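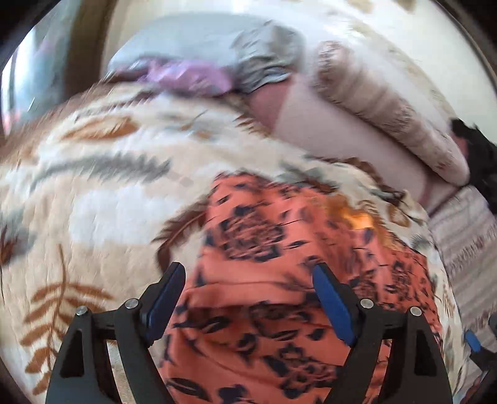
Search listings
Enter keyword or town
Go

Laundry and Bedding Attendant, part time — Banduton Guest Rooms, Carnegie Street

Banduton rents furnished rooms by the week and by the month in two buildings, one on Carnegie Street and one on Osness Road. We are hiring one person to handle bedding, blankets and guest clothing at the Carnegie Street building, with occasional cover at Osness Road.

The position starts in November. It is 24 hours a week to begin with and may go to 30 in the spring.

What the work is

Most of the shift is spent in guest rooms. You will strip beds, sort what comes off them, make the beds up again, and fold or hang anything the guest has left out for us. Long-stay guests can ask for their own clothes and pillowcases to be washed with the house linen. Their things must come back to the same room, folded, on the same day.

The house linen is plain white and goes out to Greltitz in bags. Everything else is washed here. That includes the throws, guests' own pillowcases, and any clothing. Patterned and brightly colored items are checked for a care label before they go in a machine. If there is no label, wash cold and on their own.

The throws need some care. They are plush and they mat if they are dried hot. Dry them on low, shake them out twice during the cycle, and brush the pile one way before they go back on the bed. New attendants usually take a few weeks to get this right and we allow for it.

A regular part of the job is picking up small soft items that guests leave on top of the bed. Please lift the blanket and check the folds before you bundle anything. Last year a guest's silk scarf went out to Greltitz inside a duvet cover and it took us nine days to get it back.

Hours

Shifts run from 9:30 a.m. to 3:30 p.m., four days out of seven. One of the four will be a weekend day. The rota is posted two weeks ahead. Swaps are fine if both people sign the sheet.

Pay

$384 a week before tax during the first two months, then $469 a week once you are working without a partner. Paid every other week. There is a one-time payment of $300 after six months. Work shoes are paid for up to $60, with a receipt.

What we ask for

— You can lift a full linen bag (25 pounds) and carry it down one flight of stairs. The Carnegie Street elevator does not go to the basement.
— You can fold a fitted sheet, or are willing to learn.
— You can read care labels in English.
— You do not mind working alone for an hour or two at a time.
— Hotel or laundry experience is useful but is not required. Two of our current staff came from grocery work.

We do a background check on everyone who enters guest rooms. We pay for it and it takes about a week.

Training

The first six shifts are with Kyu-ri Chae, the linen lead at Carnegie Street. She will show you the sorting shelves, the two washers, the tagging system for guest items, and how we fold. We fold throws in thirds and then in half, with the closed edge facing the door. Pillowcases are folded in thirds lengthwise. Clothing is folded to the width of the tray unless the guest has asked for hangers.

How to apply

Come by the office at Carnegie Street, Room 211, between 10 a.m. and 2 p.m. and ask for Yuzhen Feng. You can fill out the form there. You do not need a resume, but bring the phone number of one person you have worked for. You can also mail a letter to the same address.

We meet everyone who seems like a fit. The meeting is 20 minutes, followed by a paid two-hour trial in which you make up two beds and sort one bag. We will call you either way.

Comments (4)

pdwyer
Is there parking at Carnegie Street or is it on the street only?

Yuzhen Feng
Street only. It is free on the north side after 9. There is a small lot at Osness Road.

marigold_t
I did this job for two years before I moved. Fair place to work. Bring hand cream, the sheets dry your skin out. Is the old dryer with the bad door still there?

Kyu-ri Chae
It was replaced in the summer. The new one has a real low setting.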